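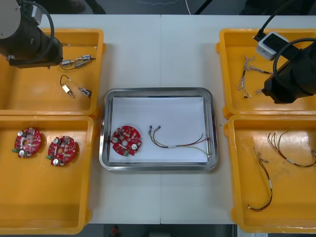
R. Buchanan

I have been thinking about car dealers lately, because we changed our car in February and it meant visiting more of them than I would normally choose to.

The one in Dillport was the smartest. It had been refitted since our last visit and everything was grey and white, with a coffee machine that asked you to pick a strength. The salesman was polite and knew the finance packages very well. He knew much less about the car. I asked whether the rear seats folded flat and he went off to find out. He came back with a brochure, which had a photograph of a surfboard in it but none of the seats folded. In the end we opened the boot and tried it ourselves. They don't fold flat.

The slogan on the wall behind him was something about freedom. I can't remember the exact wording and I doubt he could either. Every maker seems to have one of these now. They used to tell you what the car did. My father kept the adverts for cars he had owned, cut out of the Sunday supplement, and they gave you the miles to the gallon, the size of the boot and how long the rust guarantee ran. They were dull, and he read them several times before parting with any money.

We bought from Esby Motors in Cundstead, a much plainer place on the road out past the garden centre. They have a row of used cars on the forecourt and a handwritten card in each windscreen. The card gives the price, the mileage, the number of owners and then a line headed "Faults". Ours said: scratch on nearside rear door, radio slow to start, 2 keys but one is worn. All of that was true. The scratch is 6 inches long and you only notice it when the car is clean, so it hasn't troubled us much.

I have told at least half the people I know about that card, which is the sort of advertising money can't usually buy. I have no idea what it costs them in lost sales. Perhaps some buyers read the word "Faults" and walk straight back to the bus stop. It had the opposite effect on me. Once I had read about the radio I stopped looking for what they were hiding, and I spent the test drive paying attention to the brakes.

The Dillport dealer has been in touch six times since. There was a survey first, then a reminder about the survey, then an offer of £100 towards a car of the same model we had already decided against. The last message came on a Tuesday at ten past six in the morning and began "We miss you". We were in there for forty minutes.

Esby have sent nothing at all — apart from the spare radio code, which I'd asked for, in an envelope with a second-class stamp on it. The first service is due in the autumn and I expect I'll take it back to them, if they have room. You have to ring up to book, and they close for lunch.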